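Rurenholm Naval Tree: Balance Report for a Browser Fleet Game

Our group spent the term designing a naval tech tree for Surska, a small nation in the strategy game Forkia that has a coastline and, until now, nothing to float on it. We gave it 4 ranks and 122 test battles, several of which ended before anyone found the enemy.
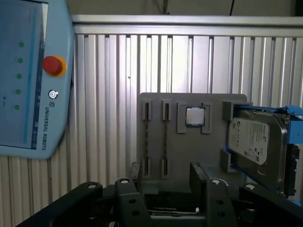

Kelly Brito objected early that a coastal nation shouldn't get a cruiser at rank one just because the cruiser was the only ship we had finished drawing. The cruiser moved to rank three. It sulked there, too slow to catch anything and too expensive to lose.

Torpedo boats were the opposite problem. At a repair cost of 1338 credits they were still cheap enough to throw away, and players threw them away with real joy. We doubled the reload time and the joy went down a little. 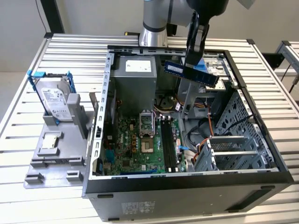
Results and Complaints

Two maps favored Surska heavily, both of them full of islands. On open water the fleet mostly served as scenery — the Coutinho class destroyer excepted, which won duels it had no business entering. We suspect its armor values were typed in twice.

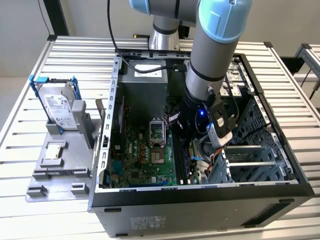
Simone Dantas wrote in the playtest notes that the destroyer should stay exactly as it is, and that anyone who disagrees can meet her on the island map on Sunday. Her win rate is left out of the averages.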